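Home | Projects | People | Get involved | Contact

We use cookies to remember your settings. Accept all | Manage

Come and show our robot how to clear a table

I'm Raili Lindqvist, and I'm looking for 40 people who don't mind stacking plastic dishes for an hour while a computer takes notes. No experience wanted! If you can move a bowl from one place to another you're better qualified than our arm was last winter.

The project is called Skindavier and it's all about learning from demonstrations. We steer the arm through a job by hand, record what it does, and train it on the recordings. So far we have 859 of them, and nearly all were made by me and Torquil Munro, which means the robot has picked up our habits (Torquil goes for the big bowl first, every single time). When we trained on a mix of people instead, even a small mix, it coped much better with dishes it hadn't met before. That's the result we want to test properly — with 1,000 recordings from people who aren't us. 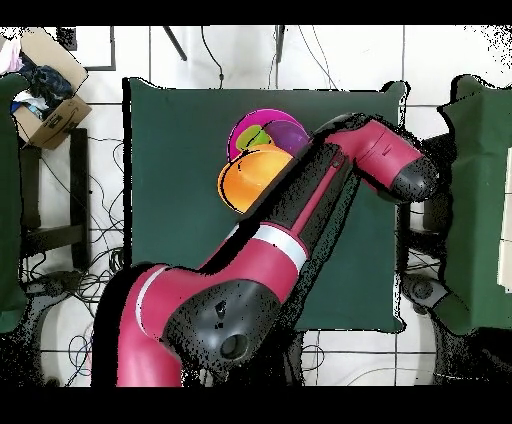 What you'd be doing

You sit at the controls and guide the red and black arm over a table with a green cloth on it. There are colourful plates and bowls to sort, and you do it your own way. Silvia Koubek will give you a practice go first. Mistakes are fine, we keep those as well.

Who can come

Anyone over 18, left-handers very much included. You'll need to sit fairly still and see colours well enough to tell pink from orange.

When and where

Afternoons through August, plus one Saturday for people who work. We're on the ground floor of the Dallier building, step-free from the car park. You get a shopping voucher and as much tea as you like.

Write to me through the contact page with the times that suit you, and say if you've used a robot arm before (it's fine either way, I just need to note it down).

Comments (3)

Mỹ Âu: Can two of us book together? My sister's keen too.

Raili: Yes, back to back, one of you can have tea while the other drives!

Niall MacBrayne: Left-handed and available. Message sent.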